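Perumon Induction Cooktop, Two-Burner Portable: Six Months In

Posted May 27, 2021

I bought the Perumon in December, when the gas line to our building was shut off for repairs and the management company could not give a date for turning it back on. The gas came back after nine weeks. The Perumon has stayed on the counter and the gas stove now holds cutting boards. So this is a review from someone who uses the thing every day, for a household that cooks two meals a day at home.

I paid $161 for it, shipping included. It comes with a cord a little under five feet long, a thin manual, and a magnet for testing your pans. If the magnet sticks firmly to the bottom, the pan will work. Three of mine failed, including an aluminum stockpot I had used since college. Budget for that if you are switching over. I replaced the stockpot with a plain enameled one and gave the rest to my neighbor Sum-yee Tam, who still cooks on gas.

Heat and control

Both burners run off one plug, so they share power. With one burner on you get the full output and a quart of water boils fast, faster than my old stove did it. With both on, each one drops. Boiling pasta on the left while searing something on the right is where you notice. The water holds a boil but the sear is weak. I now sear first and start the water after.

There are 10 power levels and a separate temperature mode. Power mode works as you would expect. Temperature mode is not accurate. I checked it with a probe thermometer in oil, and at the 350 setting the oil drifted well above and then well below before it settled. For deep frying I use power level 6 and watch the thermometer myself.

Low heat is the weak point. Levels 1 and 2 work by switching the burner on and off, with a gap of several seconds between. Rice is fine. Chocolate scorches unless you use a bowl over water. A thick-bottomed pan evens this out and a thin one makes it worse.
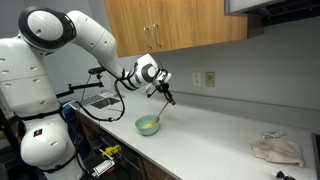 Eggs are what I cook most, and they are a fair test of any burner. On level 3, in a 10-inch carbon steel pan, I get soft scrambled eggs in a few minutes with no browning. On level 4 the bottom sets before I can move it. I beat them in a ceramic bowl with a wooden spoon, something close to the pale green bowl and light wooden spoon in the photo, and I keep using that same spoon in the pan so there is one less thing to wash. For omelets, level 5 to start and then down to 3 once the edges firm up. The burner reacts to the change at once, which I never got from electric coil.

Noise

The fan comes on as soon as a burner does and stays on for a couple of minutes after. It is about as loud as a range hood on its low setting. There is also a high whine from some pans at level 8 and up. My cast iron does not do it. My stainless saucepan does, and my brother-in-law, Murali Chacko, asked if the smoke detector was going bad.

Controls and cleaning

The controls are touch only. Wet fingers confuse them, and a drop of water on the panel will sometimes shut off the whole unit with a beep. You then have to set both burners again. I keep a dry towel next to it. The lock button is useful for wiping down but takes a three-second press to release.

The glass wipes clean with dish soap and a sponge. Sugar syrup came off with a scraper after it cooled. There are two fine scratches near the right burner from dragging the cast iron, so lift your pans.

Compared with others

Before buying I borrowed a single-burner Zirico from Annapurna Pai for a week. It is smaller and quieter, and its low settings are better. If you cook for one, get that. The Lobo two-burner has real knobs, which I would prefer, but it is four inches wider and would not fit between my sink and the wall.

Service

The left burner threw an error code in the second month. Support answered by email the next day, had me unplug it overnight, and the code has not returned. They did not offer a replacement and I did not push for one. The warranty is one year and you have to register the serial number to get it.

Verdict

Four out of five. Good power with one burner, acceptable with two, poor temperature mode – and I would trade the touch panel for knobs tomorrow. Measure your counter before ordering, leave four inches behind it for the fan exhaust, and do not run a toaster on the same circuit.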